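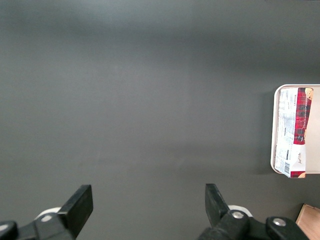 Canteen kitchen, Ridby building - walk-through checklist with comments

Inspector: Griet Coppens
With: Esko Ahonen (kitchen lead), Jolien Smits for the second half
Period: September, started 6:40 a.m.
Seats on the permit: 340
Marks used: OK / NOT OK / NOT SHOWN. The third mark is for anything I was told about and did not get to see.

1. Work surfaces and trays

1.1 Surfaces smooth, no open seams or chips. OK
1.2 Trays free of cracks at the rim. OK
Comment: The last report says all trays were "renewed." I asked for the order and got a delivery note for half of them. The old ones are still in use and they are fine, so I don't see why the report had to claim otherwise.
1.3 Cleaning schedule filled in. NOT OK
Comment: Filled in, yes. Every box for the whole month has the same initials in the same pen, including a week Esko says he was on leave.

2. Cold storage

2.1 Walk-in cooler at or below 41 F. OK
Comment: 38 on my thermometer, 35 on the door display. I have written down 38. The display has read low on each of my visits and each time somebody tells me it was just calibrated.
2.2 Raw meat stored below ready-to-eat food. OK
2.3 Date labels on opened containers. NOT OK
Comment: 2 containers without a label, both sauce. I was told they were opened this morning. Maybe so. Thrown out while I was there.
2.4 Door closes by itself from half open. NOT OK
Comment: It closes if you give it a push, and that is a different test.

3. Handwashing

3.1 Sink free and reachable. NOT OK
Comment: A mop bucket stood in front of it. Moved at once when I pointed.
3.2 Hot water, soap, paper towels. OK
3.3 Staff training on handwashing, past year. NOT SHOWN
Comment: Jolien says everyone did the Skekoden online course. The certificates carry a date and a score, and every score is 100. I would like to see one person wash their hands.

4. Dishwasher

4.1 Final rinse reaches 180 F at the gauge. OK
4.2 Spray arms clear. OK
Comment: Checked with the arms out. One had a lemon seed in it, removed.
4.3 Service record. NOT SHOWN
Comment: Van Loon are supposed to come twice a year. There is an invoice for $2,030 and no sheet saying what was done for it. Ask Godelieve Verschueren in accounts whether a work report came with the bill.

5. Fire and exits

5.1 Hood filters clean. OK
5.2 Class K extinguisher in place and tagged. OK
5.3 Back door opens from inside without a key. OK
Comment: Opened it myself. Stiff at the bottom.
5.4 Route to back door clear. NOT OK
Comment: Flour sacks on a pallet, "only for today." Same words as last time, though I grant it was potatoes then.

6. Pests

6.1 No droppings, gnaw marks or insects seen. OK
6.2 Traps match the floor plan. NOT OK
Comment: The Grelby plan has a trap behind the dry store shelving. I moved the shelf and found none. Either the plan is wrong or the trap walked.

To be done before the recheck

1.3 - new schedule, signed by whoever did the cleaning, on the day. Esko.
2.3 - date labels on all opened containers. Esko.
2.4 - adjust the door closer. Chidubem Edet, building services.
3.1 - bucket gets its own hook or corner. Esko.
3.3 and 4.3 - papers to me by email. A phone call saying they exist will not change the mark.
5.4 - pallet out of the route. Jolien.
6.2 - corrected plan or a trap in the right spot. Chidubem.

Recheck comes without notice. Copy of this list goes on the board by the staff door, all pages of it this time.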